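Reports > Kit Reviews > Kistero two-arm bench kit, second progress report

Last updated: April

Hi all, I owed you this by Thursday and for once I'm on time. Quick recap for anyone new on the list: the Wilell fund is paying for me to try out the Kistero kit and tell you whether we should buy more of them for the Zakaria training rooms. You gave me $872. The kit was $600 of that, and I've got most of the rest left because shipping ended up being free (yay!).

Assembly was easier than I feared. The arms bolt to the front rail with a black plate each, and once those were square everything else more or less fell into line. The manual has you route the cables last. Don't do that! I had to pull the clips off and start over, and it ate a whole evening.
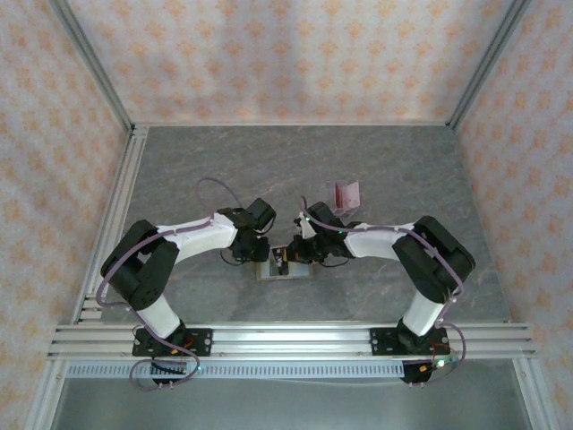
The software took longer. Setup wants you to calibrate one arm fully before it will even look for the other, and the progress bar sat at the same spot for 15 minutes the first time, long enough that I restarted it and lost everything. I wrote to Kistero support and they got back to me the same afternoon, which I was really happy with. Their fix was to update the base firmware first. I've put that at the top of my setup notes so the Zakaria people don't hit it.

Since then I've been on small flat items, since that's what the training rooms asked for. Over this period I logged 429 two-arm runs. The arms are quiet and they repeat a position nicely, but when both grippers come in close over the same item you have to be careful about the order of moves. The kit's own sample routine sends them in together and I don't love it. My version holds the right arm back a moment, and I'm much happier with how that goes.

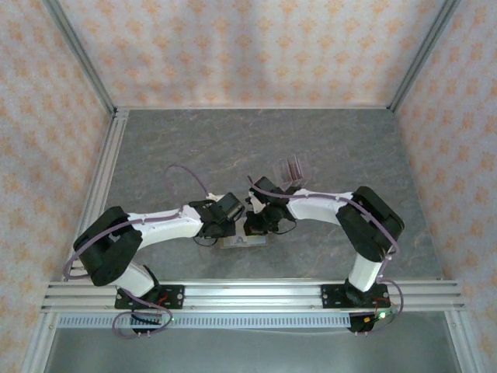

Both grippers nearly meet over a small flat item, clear container standing just behind.

Gripes so far: the spare screws come loose in one bag with no labels, and the speed setting resets every time you power down (I keep forgetting, and then wondering why it's crawling). I also compared the price sheet with the Skakberg kit. Skakberg includes a longer warranty, but you'd be buying the second arm separately, and for two-arm work that kills it for me.
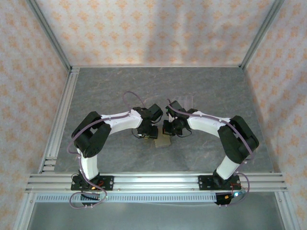

Can a beginner get the kit running without help?

With the firmware note in hand, I think most people could do it over a weekend. I'd still want somebody around for the first calibration.

Next up I want to try thicker items and write a one-page starter guide. No extra money needed for either. I'll hold off on a buy recommendation until then, but I'm leaning toward it.

Contact: Wilell kit reviews desk | Back to top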